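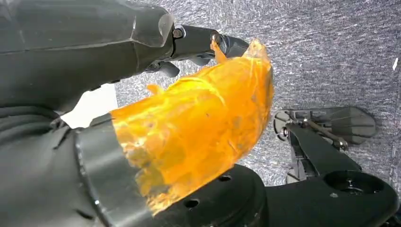

What does a student team do in the Isance manipulation class?
Each team programs a two-arm cell to pick up and pass on items that don't hold a fixed shape, then runs the same routine under a time limit at the end of term.

The class, run at the Ener technical college in Corkholm, has moved to its second unit this month. Enrollment stands at 60, up from the previous intake, and the students share the lab in morning and evening blocks. The first unit dealt with rigid blocks and calibration. The second deals with film, bags and cloth, and carries the larger part of the grade.

Teams write their own grasp planner. The course supplies a motion library and a logging tool, and a run only counts if the log is complete. Students have filed 469 logged runs so far in the unit. Of those, 176 were marked valid under the class rules, which require a pick, a transfer and a release with no manual reset. The remainder were rejected for missing data, a dropped item or a stop triggered by the force limit.

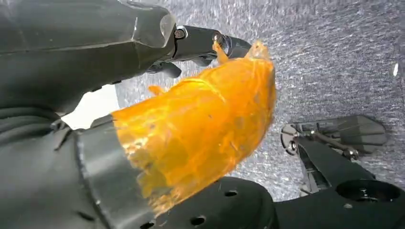 Thin plastic is the hardest material in the unit, according to the course notes. It has no stable edge for the planner to find, and its outline changes each time it is touched. Most teams began by aiming at the center of the item and later switched to a narrow gathered section. An orange bag held at its twisted tail, with the bulk ballooning out below the jaws, is the kind of grasp the notes call a neck pick. The same notes warn that slack material can press against the arm's own parts and give a false force reading. Teams may correct for this in software but may not change the force limit.

Scoring is by valid runs and cycle time. The fastest valid run on the board stands at 81 seconds. A revised rule sheet, issued in response to student questions, allows a second grasp attempt within a run at a fixed time penalty. 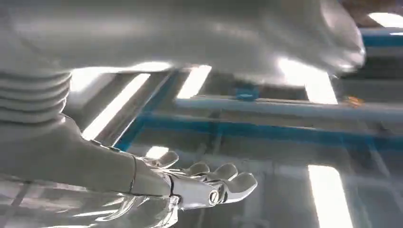
The third unit covers hands with separate finger joints and opens in December. Teams will keep their logging code but must write new grasp routines, and planners built for two-jaw grippers will not be accepted. Rao, a local automation firm, will lend a set of test parts for the final assessment. Access to the lab outside class hours remains by sign-up sheet, with the last slot ending at 9 p.m.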